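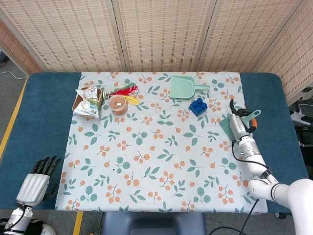 Print this page | E-mail this article

Clearing the table, one small thing at a time

Wednesday, April 14, 2021

Athina Sarantis has cleared a craft table at the end of nearly every working day for 15 years. She started at a nursery school in Larnholm, moved to an after-school program in Flasbridge, and for the last six years has run craft mornings of her own in Laltside. The room she rents there has gray carpet, a sink at the far end and a closet that doesn't lock.

She teaches other people to do the clearing now, mostly parents who have set aside part of a living room for craft things and are tired of looking at them. We spoke by phone and then again at the Laltside room.

"People ask me about storage," Sarantis said. "They want to know which bins to buy. I ask them what's on the table right now, and they don't know. They say 'stuff.'"

What is on the table, in her experience, is much the same from house to house: feathers, a building block that belongs to a different set, a snack package somebody crumpled up, a cup with something loose in it. She says the mix is what stops people. A table of paper scraps is easy to clear. A table with one each of several things takes longer, and every item has to be carried somewhere else.

Her method is to put a cardboard box on the table first, before touching anything. Any box will do, and she likes one with no lid. Trash goes in it. When the trash is gone, the box goes to the recycling and the things that are left get sorted by hand.

"I used to walk to the wastebasket every time," she said. "In Flasbridge it was by the door, and the tables were at the windows. I must have crossed that room 48 times a day."

Cups get their own rule. Anything that can spill is moved off the cloth before the brushing starts, even if it looks steady. She puts a label on every cup, whatever is in it. She once threw out a cup of dyed sand that a child had been adding to since December, thinking it was floor sweepings, and she still brings it up.

Feathers she picks up by hand. "Don't brush them. You chase them around and then they're on the floor, and on carpet they stick." She keeps the long red and yellow ones together in a bundle, quill ends matched, and replaces them when the edges split. The short fluffy kind she stopped buying.

Sarantis covers her tables with cloth, which surprises some of the parents. Most of them expect wipe-clean plastic. She had plastic for years and went off it when the corners began to crack. The cloth she uses most is a pale green-gray one with orange berries and leaves on it, bought at a church sale. It doesn't reach the sides of the table, and she says that's fine with her.

"If it hangs over, a little one will pull it," she said. "I'd take a cloth that's too narrow any day. You can see the table on both sides and you know where you are."

She does admit the print makes small things harder to find. Orange beads vanish on it. On bead days she uses a plain sheet.

The last step is a hand brush and dustpan. Hers are green, small enough for a child to hold, and they are kept for tables only. The floor has its own brush. She starts at the edge farthest from her and brings everything toward the pan in short strokes, with the other hand flat on the cloth to keep it from bunching. Then the cloth is folded inward and shaken outdoors.

"Long strokes just flick it," she said. "I watch grown people do it. They go at it like they're sweeping a driveway."

The room divider was a later purchase. It is a folding one in woven beige panels, and it cost $165 at Bunting, the secondhand furniture store in Laltside - more than she had spent on anything else for the room. She stands it behind the table so the children aren't watching the door. Parents sometimes ask if it is there to hide the mess.

"It would hide it," she said. "But then I'd leave the mess there, so no, nothing goes behind it. I've checked up on myself."

She is less strict about blocks. If a stray one turns up and the right bin is in another room, it goes in her pocket. On the day we met she had two in her coat and wasn't sure which sets they came from.

Asked how long the clearing ought to take, Sarantis said it depends on the glue. Without glue, a few minutes. With glue she leaves the cloth on overnight and picks at it in the morning, with coffee and the radio on.

Print this page | E-mail this article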